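4.2 Loading the two-level rack

The Jarnus rack is supplied with two solid shelf panels and wire railings. Assemble it as described in 4.1 before placing containers on it.

1. Set the rack on a flat, level work surface. All feet must touch the surface.

2. Press down on each shelf panel in turn. If a panel rocks, remove it and seat it again inside the railings.

3. Place rectangular food containers on the upper shelf with the label facing up. Close the lid on all sides first.

4. Keep round lids separate from the containers until they have been matched by size. A lid with a raised cross-shaped ridge can be held by the ridge.

CAUTION: Do not hang lids or bags from the railings. The wire is thin and will bend.

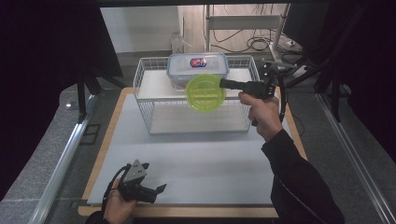

5. Fill the upper shelf before using the lower one only if the contents are light. For heavy contents, load the lower shelf first - a top-heavy rack can tip when a container is pulled forward.

6. Lift containers over the railing. Do not slide them across it.

Note: Transparent containers may be stored without a written label if the contents can be identified through the sides. Frosted lids should be labeled on top.

Cleaning: Wipe the panels with a damp cloth and mild soap. Dry the wire completely, including the joints under each panel. Do not use scouring pads on the white finish.

Replacement panels are ordered under part number 2172. Railings are not sold separately.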